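Ticket 3504 - label printer skipping, Funex site
Opened by: Darnell Kincaid
Status: open, waiting on vendor

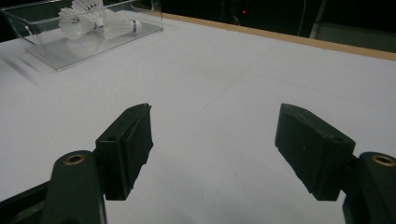

White tabletop, two green fingers open over it.

8:10 Printer feeds one blank label after every good one. Started after the November driver update. Same on both PCs.

8:25 Power cycled. No change. Ran calibration from front panel, took 7 labels, said OK. Still skips.

8:40 Label size in driver was set to default. Changed to match the Reltunano roll. Better for a bit then back to skipping.

9:05 Cleaned gap sensor w/ alcohol wipe. Nope.

9:30 Rolled driver back on PC 1. Queue had 199 stuck jobs, cleared them all. Test batch of 67 printed, no blanks. So its the driver.

9:50 PC 2 wont roll back, says no previous version. Need old installer from Ernard. Emailed them, asked for a link and wether the new one has a fix coming.

10:15 Shipping told to print from PC 1 only. Mwakalinga orders first, they go out at noon.

Do NOT let PC 2 auto update PC 1 over the shared queue. Turned sharing off for now.

Next: install old driver on PC 2 when link comes, rerun test batch, turn sharing back on.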